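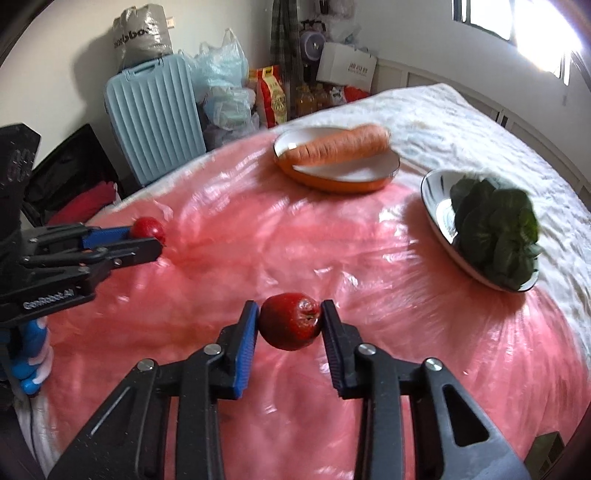
Ticket 863: Application portal rejects income certificate upload, affordable housing allotment
Product: Gisteck Allotment Portal
Site: Korby Housing Office
Opened: March 30, 2022
Reported by: Shirley Marchand, applicant services
Priority: High
Status: Resolved, monitoring

Summary
Applicants to the Alport Gardens allotment who select the lower income category cannot get past the document step. The income certificate uploads to 100 percent, then the page returns "File does not match selected category." Applicants in the middle income category are not affected. The registration fee has already been taken by this point, so the affected applications sit in the queue as paid but incomplete.

Steps to reproduce
1. Log in as a test applicant with a verified phone number.
2. Choose Alport Gardens, lower income category, any unit type.
3. Pay the registration fee using the test card.
4. Upload a PDF income certificate under the size limit.
5. Click Continue.

Expected: application moves to Review and Submit.
Result: error text as quoted, Continue button grayed out. Reloading the page clears the upload but keeps the payment. 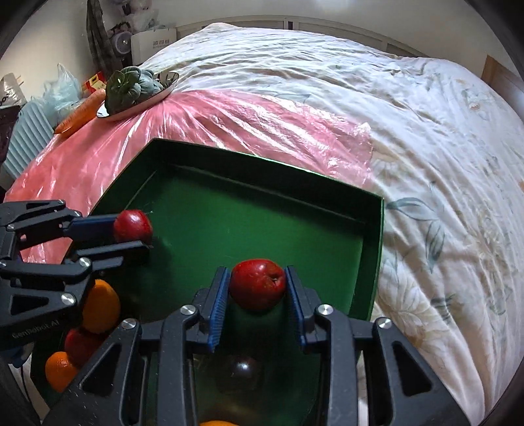 Red apples held by two grippers over a green box.

Log

Entry 1, first-line support
Reproduced on the staging site in two browsers. File type and file size ruled out. The same PDF is accepted if the category is switched to middle income, so the file itself is readable. Asked Shirley to hold off on telling applicants to reapply, as a second application under the same ID number will be flagged as a duplicate and both will drop out of the draw.

Entry 2, application team
The document checker reads a category code from the scheme table. Alport Gardens was set up by copying the Ahmadpour Road scheme, which closed last year and used the older code for lower income. The form sends the new code and the checker still looks for the old one. Middle income kept the same code in both schemes, hence no error there.

Entry 3, applicant services (S. Marchand)
Counter staff report 548 applications in "Paid, documents pending" for this scheme. Not all of them are caused by this fault — a number of people pay first and come back later with their papers. Please do not bulk-close anything in that status. Also need to know if the original application time is kept, as the waiting list is ordered by it.

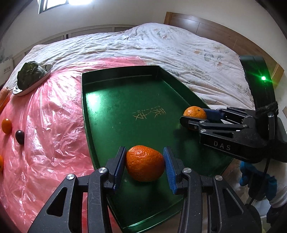

Mandarins and grippers at the green tray.

Entry 4, application team
Application time is written when the fee clears, not when the documents are accepted. It will not change when an applicant returns to finish. Confirmed in the audit table for 4 test records.

Fix: category code corrected in the scheme table for Alport Gardens. Cache on the document checker cleared by hand. A scheme table change alone is not enough; the checker only reloads at its nightly restart.

Entry 5, first-line support
Retested on staging, then on the live site with a test applicant. Lower income upload accepted, Review and Submit opens as expected. Continue button is still gray for users who had the page open during the fix.

Workaround for those users: log out, close the browser tab, log in again, and open the application from My Applications.
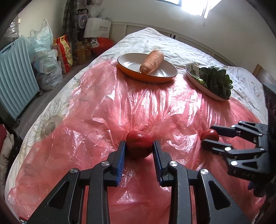 Logging out alone does not help. The old category code is held in the tab until it is closed.

Entry 6, applicant services (S. Marchand)
Text message sent to all applicants in the pending status with the steps from Entry 5. The document deadline has been moved to the end of April for this scheme only. Notice posted at the Korby counter.

Open items
Add a category code check to the "copy scheme" tool. Assigned to application team.
Change the error text so it gives the category name. Assigned to application team, no date yet.
Weekly count of pending applications to Shirley until the deadline. Assigned to first-line support.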